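The guest house is called Sinason and it has two floors. The woman who runs it asked me not to print her name, because her sister reads everything and will call her. We talked in the kitchen in the early afternoon, between the guests who leave and the guests who come. She has made beds for 29 years, first in a hotel laundry and then for herself.

I asked her what people do wrong. "They pull from one corner," she said. "Then the other corner goes away, and they walk to the other side of the bed, and they pull again." She puts the folded comforter in the middle first and opens it from there. 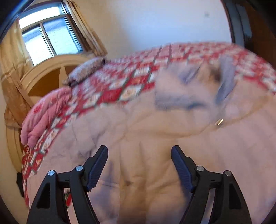
Layers are the subject she likes most to talk about. She is against one very heavy cover, even in January. She prefers two or three that a guest can push away at night without waking up completely. A cream quilted comforter with a red and white quilt lying across the bed is, for her, a good winter answer. "The light color shows you every crease," she said, "so you learn to be patient." She smooths with the back of her hand, from the center to the side, and she does not iron anything that is quilted.

Her opinions about washing are strong. New covers go through the machine alone, two times, before any guest sleeps under them. Red cloth always gets its own wash. She once bought a big box of powder from a firm named Femine and did not like the smell, so now it is used for the floor cloths. For the spin she chooses 1000 and never more – the filling moves into lumps, she says, and then you must beat it with your hands like dough. 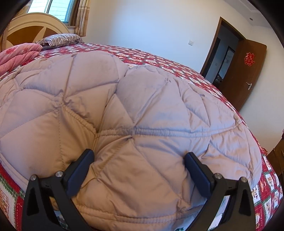

How often should a comforter be aired? Every morning if the weather is dry, with the window open and the comforter folded back for as long as breakfast takes.

She told me this while she was already looking at the clock. Two guests were coming at three, and the pillows upstairs still had no cases. "You can write that I talk too much," she said, and took the cases from the chair.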